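Prorkell framed board on stand - office use
Reviewed by Guadalupe Bautista

Quick one, written between meetings so excuse the state of it. Had the Prorkell since September. Paid 200 at the Orkudville office shop, delivery extra. Wanted the 2000 mm wide one, out of stock, took the smaller one and after measuring the doorway I'm glad I did.

Putting it together. Two people really. Rutilio Bermúdez held, I did the screws. Instructions are one folded sheet with tiny drawings, and step four has the bracket the wrong way round, or looks like it does. We did it twice. Bag of spare washers, no spare knobs - would have liked a spare knob.

The frame is black and quite thick, and it's what sold me. Old one had a thin silver edge that bent the first time it went through a door. No bends yet on this. Heavier than you'd think mind, not something to carry up stairs on your own.
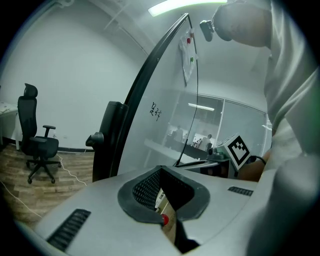 Up and in use. Black writing in the middle, sheet of paper higher up.

Writing on it: good. Black is the one to use, shows up from across the room. We tried a pale blue and a yellow and both were useless unless you stood right in front. Wipes off fine same day. Left some up over a long break and it needed the spray and a bit of elbow, and there was a faint ghost afterwards which went on the second go. Cheap cloths leave fluff. Geum pens are decent, dont bother with the multipack, the greens were dry out of the box.

Reflections. Yes, there are some. Ours is near a ceiling light and there's a spot where you end up leaning sideways to read. Moving it a foot or so helped. If your room is all glass and lights have a think about where it's going before you build it.

Magnets next. Came with a little bag of round ones. They hold one sheet well, two sheets ok, a stapled handout slides slowly down the board during the meeting. Colours are cheerful anyway. They're small, and we've lost several down the back of the radiator already.
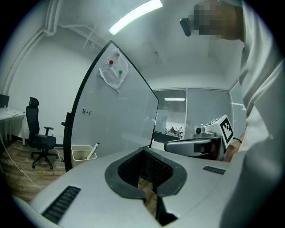
Orange, red and green holding a crinkled sheet, cream bin at the bottom left corner with a marker in it.

No pen tray!! My main moan. At this price you'd expect a ledge. The bin is my answer, open top so pens just get dropped in, and it's been better than the Prina clip-on tray I bought first (sent that back, wouldn't grip a frame this thick). A wide bin means pens lean all over though. A taller, narrower one would be tidier and I'll swap it if I see one.

Other bits
- feet stick out further than the drawing suggests, stubbed toe, twice
- corners are nicely finished, nothing sharp
- smell out of the packaging, gone in a day or so
- customer service answered the bracket question, took a while but they did answer

Four stars. Would be five with a tray and a proper instruction sheet. Still want the wide one, will update if it ever comes back in stock.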